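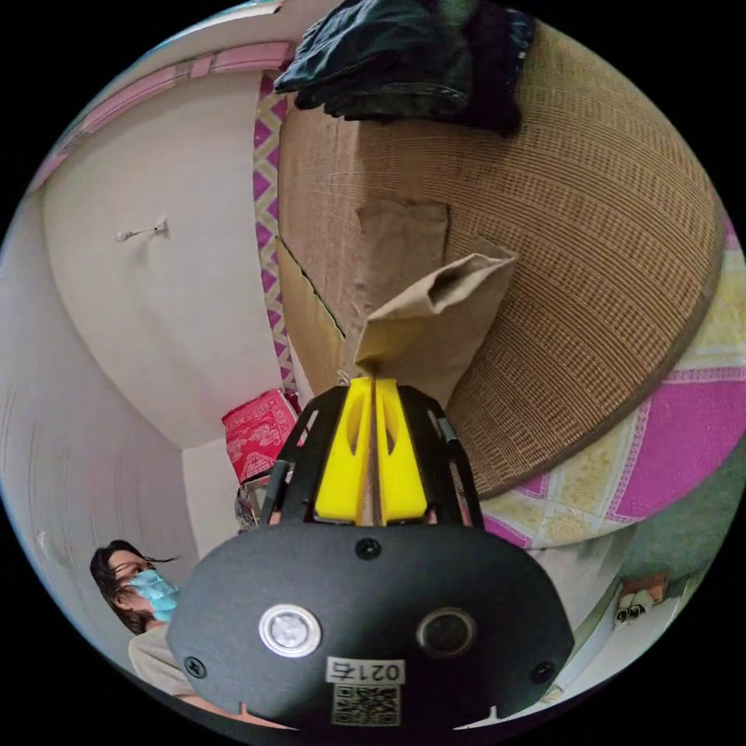
Hand-Held Gripper Build: Frequently Asked Questions

Tistomside Shared Workshop, Robotics Bench

These answers apply to members building the Faren hand-held gripper, either at home or on the premises. Members who have completed the bench induction may go directly to the section on assembly.

General

What is the Faren gripper?
The Faren is a two-finger gripper held and operated by hand. A wide-angle camera in the base looks out past the fingers and records each grasp. The recordings are used to teach a robot arm fitted with the same pair of fingers. The design is maintained by the workshop and is revised when members report a fault.

Do I need to own a robot arm?
No. The hand-held unit works without one. Members who wish to test their recordings on an arm may reserve the Obradović arm in the main room for up to two hours per session.

What experience is required?
Builders should be able to use a hex key, crimp a connector and prepare a file for printing. No programming is needed until the recordings are processed.

May I build at home?
Yes. The parts kit may be taken off the premises once the deposit has been paid. The calibration board must remain in the workshop.

Parts and Printing

What does the kit contain?
The kit contains the camera, the fasteners, the side rails, the trigger spring and a blank label. The fingers and the base plate are printed by the member. Kits are packed by Skondska and collected from the front desk.

Which material should be used for the fingers?
Use a flexible filament. The cutout window in each finger allows it to bend around an object, and a rigid filament will crack at the corners of the window. Yellow is the workshop's standard color for fingers. Other colors are permitted provided that both fingers match.

Why is the base plate printed in matte black?
A glossy or light plate reflects into the lens under ceiling lights. Members who have only glossy filament should sand the face of the plate before fitting it.

How long does printing take?
A pair of fingers takes 5 hours at the recommended settings. The base plate takes 11 hours and should be reserved as an overnight job. Overnight jobs must be started before 8 p.m.

Assembly

How tight should the base plate screws be?
Tighten them by hand until the plate no longer shifts, then stop. The plate seats directly on printed threads, which strip easily.

My finger tips do not meet. What should I do?
Loosen both fingers, close the trigger fully, bring the tips together along the center line and tighten again. If a gap remains, check the slots in the side rails for stray filament.

What is the label on the base for?
Each unit carries a short number and a QR code. The number identifies the unit in the workshop register. The character 右 means "right" and marks a right-hand unit; 左 marks a left-hand unit. Please do not cover or move the label, as calibration files are stored under the same number.

Recording

What objects are suitable for first recordings?
Begin with light household items that cannot break. Folded paper bags, cloths and empty cartons are all suitable. Paper is more demanding than it may appear, as it creases under the fingers and seldom keeps the same shape between grasps. Members are asked to include it from the start.

Should I clear the room before recording?
This is not required. Patterned tiles, woven goods, hanging clothes and other ordinary household surfaces are useful to the training set. Please remove mail, identity documents and screens showing personal information.

May other people appear in a recording?
Yes, with their consent. The lens covers a very wide angle and will often take in a person standing well to one side. A signed consent form must be submitted with the files. Recordings of children are not accepted.

How long should each recording be?
One grasp per file is preferred. Approach the object, close the fingers, move it, release it and stop. A useful first set takes roughly 7 sessions to complete.

Why do straight lines look bent in my files?
The lens bends walls, borders and edges toward the outside of the circle. The processing software corrects for this. Do not straighten or crop the files before submitting them.

Care and Returns

How should the lens be cleaned?
Use a dry microfiber cloth. Solvents will cloud the coating.

What if a finger tears?
Replace both fingers together. A new finger bends less than a used one, and a mixed pair will pull objects to one side. Recalibrate the unit before recording again.

When is the deposit refunded?
Deposits are refunded within 5 working days of the kit's return. Printed parts may be kept by the member. Kits issued for the spring term are due back by the end of June.

Where should faults be reported?
Use the fault sheet at the robotics bench and include the number on the unit's label. Units awaiting repair should be left on the lower shelf with the battery removed.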